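Participants wanted: two-handed table tasks with hand-held grippers

Posted July 8, 2018 by Souad El Ouafi

The Zergate study at Gelwood is looking for adults to carry out short table tasks using a pair of hand-held grippers. We have finished the first round and are now recruiting for the second, which runs until December. No experience with robots is needed. People who use their hands a lot at work, or who have never given it any thought, are both welcome.

What the study is about

We want to know how people share a job between two hands when neither hand can feel the object directly. The results are used to teach a two-armed robot to do the same jobs. In the first round we collected 991 usable recordings and trained the robot's controller on them. It did reasonably well at picking things up and putting them down. It did badly at passing an object from one side to the other, and very badly when the object was soft.

When we went back through the recordings the reason was fairly plain. Only 265 of them contained a handover between the grippers, and most of those came from a small group of people who all did it in much the same way, with the receiving gripper coming in from underneath. The controller learned that one way and had nothing to fall back on when the object was turned. A repeat of the training with the handovers given extra weight made little difference. We need more people, and we need them to be left alone to do it how they like.

The second round is therefore mostly handovers. Objects are small household and personal items: cases, pouches, picture frames, flowers, boxes, cloth. You will be asked to move them, turn them, pass them across and set them down in a new arrangement.

How the recording works

You hold one gripper in each hand. Each gripper carries printed black and white markers, and we use these to work out where it is and which way it is facing. You also wear a strap over the shoulder with a small unit on the chest. The cables run back along your arms, and a member of the team will help you put everything on and check that you can reach across the table without pulling. 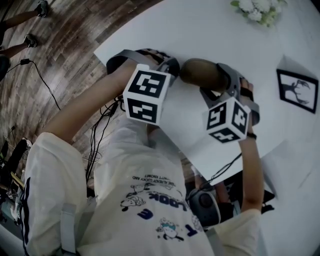

What a session involves

A session lasts two and a half hours including breaks. The first twenty minutes are for consent forms, fitting and practice. Practice recordings are thrown away.

After that you work through a set of tasks at a table, standing up. For each one you are told what the finished arrangement should be and nothing else. Please don't ask us for the right way to do it, as we would have to decline to answer. If you drop something, carry on from where it landed. We keep the drops. In the first round we cut them out, and Maldonado, who does our analysis, now thinks this was a mistake, as the robot had never been shown how to recover from one.

Speed is not measured. Some first-round participants tried to get faster through the session and their later recordings were less useful to us, with the grippers closing before they were properly round the object. A steady pace is best.

You may stop for a rest at any point, and you may end the session early without giving a reason.

Soft objects are the part we know least about. A hard box stays the same shape whichever gripper has it. A padded case can give a little when it is held, and the second gripper has to be placed to suit. People seem to adjust for this without thinking, usually by shifting the first grip before the second one closes. 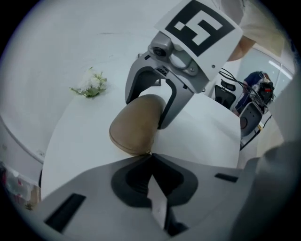 Whether that shift can be learned from recordings alone, or whether we would have to add a force sensor to the fingers, is the main question for this round. Our target is 700 new handover recordings, at least half of them with soft objects. The method and the first-round results are written up in a short report, which we can send to anyone who is interested before they decide.

Who can take part

You should be 18 or over, able to stand for up to half an hour at a time, and able to open and close both hands against light resistance. Left-handed people are especially welcome as we had very few in the first round. Glasses are fine. Please tell us beforehand about any recent injury to the wrist, elbow or shoulder.

Wear something comfortable that leaves your forearms free. Rings and bracelets can catch on the grips and are better left at home.

If you took part in the first round you can apply again, but we will give new people the earlier places.

Payment

You will be paid 100 euros for a full session, by bank transfer within three weeks. If you end early you are paid for the time you were there. Travel within the city is refunded on production of a ticket.

Your data

The recordings include video of the table and the room, so your hands, arms and clothing will be seen and your face or voice may be picked up. Faces are blurred and sound is removed before anything leaves the project. The recordings are shared with our partner Skumoson, who maintain the robot, and with no one else. You can ask for yours to be deleted up to 30 days after the session — after that they will have gone into the training set and can't be separated out.

How to apply

Write to Souad El Ouafi at the Zergate study office with your name, your age, which hand you write with, and two or three times in the week that would suit you. Evening sessions are possible but fill up first. We reply to everyone, normally within five working days.

Contact | © 2018 Gelwood | Back to top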